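Kinsella Task Kits Now Available to Member Sites on Loan

Member sites may now reserve the Kinsella tabletop task kit through the Edico equipment pool. The kit has been on the pool's wish list since last spring, and two complete sets were received in January. Loans are made for a period of 8 weeks and may be renewed once if no other site is waiting.

The kit is intended for groups that already operate a bench-mounted arm and need a common set of household objects for teaching, operator practice and comparison between sites. It contains kitchen items, cloths, small blocks and a printed task book. It does not contain an arm, grippers, cameras or control software, and the loan agreement asks each site to confirm that these are in working order before the cases are shipped.

Pool staff carried out the acceptance review at the Curkside workshop. All 103 tasks in the book were attempted at least once under operator control. The review was concerned with the condition of the objects, the clarity of the written instructions and the suitability of the tasks for a mixed group of new and experienced operators. It did not attempt to rank arms or grippers.
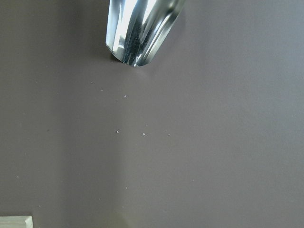 Surface preparation deserves more attention than the task book gives it. The book devotes a single line to the subject and advises only that the table be "clear." Reviewers recommend that sites wipe the table at the start of each session and again after any work with cloths. Fine debris is easy to miss from a standing position, and it shows up plainly in close views from the wrist. Sites that keep their recordings for later study should note the time of the last cleaning on the session sheet.

Clearance is a related point. Several tasks ask the operator to bring the fingertips down close to the table before closing on a flat object. The table height should be entered again whenever the arm has been moved or the table replaced, even where the same model of table is used. The Curkside reviewers added this step to the opening checklist, and a copy of that checklist will travel with each kit.

The kitchen group is the largest in the book and will probably see the most use. It covers cutting board work with toy produce and a toy knife, the loading and unloading of a cup rack, and the handling of bowls and folded cloths. Tasks may be set up one at a time or laid out together, and the book provides suggested arrangements for both.

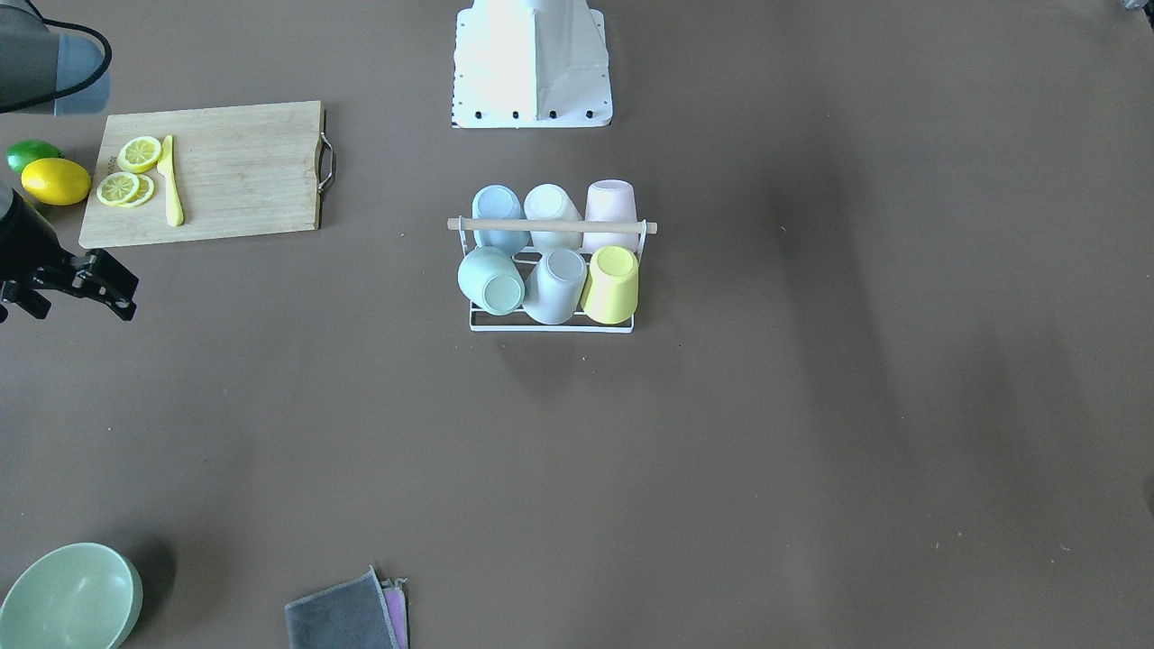
Of the kitchen tasks, the cup rack was judged the most useful for training. The cups are light, they hang close to one another, and the rod across the top of the rack limits the directions from which a gripper can approach. New operators should begin with the front row. The different cup colors also make spoken instructions simple to follow, and reviewers found that a session leader could direct an operator without pointing.

The lemon slices were less well received. They are hard to separate when one is lying over another, and the book gives no guidance on whether moving both slices counts as a completed attempt. Until the publisher issues a correction, member sites are asked to record such attempts as incomplete so that results can be compared. The instructions for the cloths are also brief, and a supplementary page has been written for them.

Replacement cost for a full kit is $2215, and this sum will be charged to the borrowing site if a kit is lost. Single items may be replaced at list price. Ordinary wear is not charged. Sites are responsible for return shipping and should keep the original cases.

A half-day introduction is offered with each loan and can be held at Curkside or at the Forport training room. Each session includes 90 minutes of supervised operation – sites sending more than two operators should request a second session.

Reservations are made through the equipment pool page on the member site. Requests received by noon on Thursday are reviewed the same week. Sites that have an overdue item from the pool should return it before applying.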